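Section 5: Packing the Pencil Case

Welcome to the part of the Kalon Desk Kit guide that most people skip to first, and we understand why! A well-packed pencil case is a small pleasure you get to enjoy every single day. Once you have done it a couple of times, you'll be able to pack it in under a minute, and you'll find the glue stick when you want it (imagine that).

Before you start

You will need the plastic pencil case with the hinged lid, one glue stick, one or more markers, and a clear patch of tabletop big enough for the case with its lid up. If your case is new, wipe the inside with a soft dry cloth and check the corners of the compartments for bits of packing film.

Note: The glue stick and markers in your kit may differ in color from the ones shown in this guide. They pack the same way.

Opening the case

1. Set the case flat on the table with the clasp toward you.

2. Press the clasp with your thumb and lift the lid. Let it swing all the way up until it stands by itself.

3. Take everything out. Yes, everything, even the pencil shavings. Starting from an empty base is the best part.

Caution: Do not push the lid back past its stop. The hinge is molded in one piece with the case and can whiten or crack if it is forced.

Filling the compartments

4. Twist the glue stick all the way down and press the cap on until it clicks. Lay it on the left side of the base.

5. Check that each marker is capped tightly. Lay the first one to the right of the glue stick, lengthwise, so the two lie next to each other.
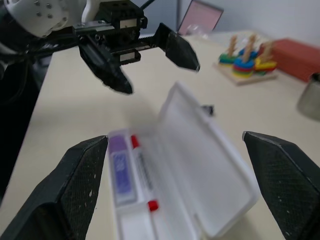

Case open, with the purple-capped glue stick on the left and the red-capped marker on the right.

6. Add any other pens or pencils one at a time, longest first. Short things like erasers and sharpeners go in last, in whatever space is left over.

7. Run a finger across the top of the base. If you feel anything standing higher than the rim, move it now.

Tip: Ida Oltmanns, who tested the kit with her two kids at our Prindinholm workshop, keeps the glue in the same spot every time. Hers know where it lives without looking, and we loved the idea so much that step 4 is written her way!

Closing the case

8. Lower the lid gently with both hands. It should meet the base all the way along with no bulge in the middle.

9. Press down over the clasp until it snaps. If it won't snap, open the case and go back to step 7. A marker lying across a divider is the usual culprit.

Caution: Never squeeze the lid shut over a full case. Take something out instead.

Keeping it nice

Glue on the plastic comes off with warm water and a drop of dish soap. Marker streaks take a little longer, but a damp cloth and some patient rubbing will lift most of them. Let the case dry open before you repack it. It is not dishwasher safe, and please keep it off radiators, where the lid can warp.

Replacement lids are sold separately under part number 217. For spare glue sticks and markers, see Section 19.

Guide text by Marcela Matoušek and Lawal Fashola. Revised Nov 19, 2021.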